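3.2 Station set-up and daily care

Station 4, which we call Toma, is the one we know best, and most of what follows was learned on it. It consists of a low wooden table, a white top laid over it, and a pair of hand-held grippers, left and right, each with its own cable. The operator works both grippers at once, and the recordings are later used to train the Livska arm. We were delighted by how little furniture this needs! A new station can be built in a morning, and the floor markings take longer than the table.

The white top is set square to the table before every session and checked against a card template. A small shift matters more than we first thought — with the top turned by only a few degrees, the replayed paths drifted towards the rim of the tray and the bowl was missed. Once the check became part of the routine, 1,436 of our recordings could be used without any hand correction.
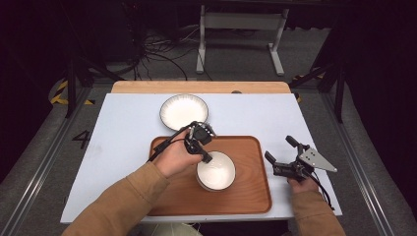
Figure 4. Tableware task at Station 4, with the left gripper at the bowl and the right gripper at the edge of the white top.

Care of the grippers follows a short list drawn up by Zoila Carhuamaca on 2/22/18 and changed very little after that. The fingers are wiped, opened and closed fully, and compared with a spare pair. The screws on the side plate are tightened by hand with a short driver. We do this every 17 sessions, and it has been a real pleasure to see how steady the readings stay in between.

Cables were our weakest point. Of the 136 faults logged up to August, most came from a plug worked half out by the pull of the operator's arm. The cure was a loop of slack near the handle and a habit of trying each plug before recording starts. The camera on the gripper is checked at the same time: we look at one still picture from it, and if the finger tips have moved from their usual place in the view, the mount is reseated and the calibration run again.

Repairs are done at the station wherever possible. A worn finger can be swapped in a few minutes, and we then record a short run with the bowl alone before going back to the full task — the method is the one described for the Jelley station in Section 3.1.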